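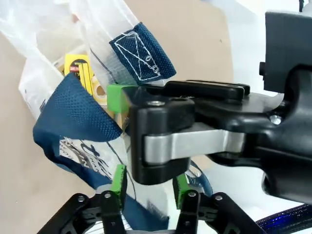

How do you all store reusable shopping bags so they're ready to grab? I've piled up a stack of them since August and I'm finally getting serious about it! Mine are like this one, thin crinkly see-through white plastic with navy blue fabric handles, and I really love them - you can kind of see what you packed, and the handles have that stitched box with an X through it, so I trust them with cans. But folding them is a mess. The plastic wants to spring back open and the handles flop out whichever way I go. I have one drawer by the back door and would love to fit them all in there. Also, does it matter how you load them? Mine like to tip over on the counter.
Štefánia Šimek

Oh, I have opinions on this! Lay the bag flat, press the air out from the bottom toward the top, and fold it in thirds the long way. Then roll from the bottom up so you finish at the handles, and wrap one handle around the roll. I keep 8 in a shoebox, standing on end like rolled socks, and it's the best thing I've done in my kitchen all year. For loading, put the heavy flat stuff in first (rice, boxes, a carton of milk) and fill in around it. Then bring both handles together at the top before you lift, and it'll come up nice and straight.
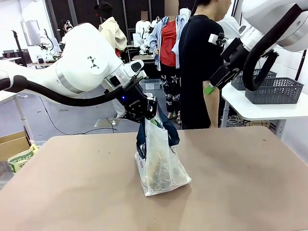

Partly filled and standing up, handles gathered at the top.

If you only pull on one handle the whole thing leans and your eggs pay for it. Good luck with the drawer!
Kwadwo Arthur

i just stuff them all in one bag and hang it on the door. works fine
Marek Štěpánek

Rolling is great but wipe them out first, crumbs get in the corners. I leave mine open over the dish rack overnight and roll them at breakfast. 2 always stay in the car, because I forget the rest every single time!
Miroslava Jurčo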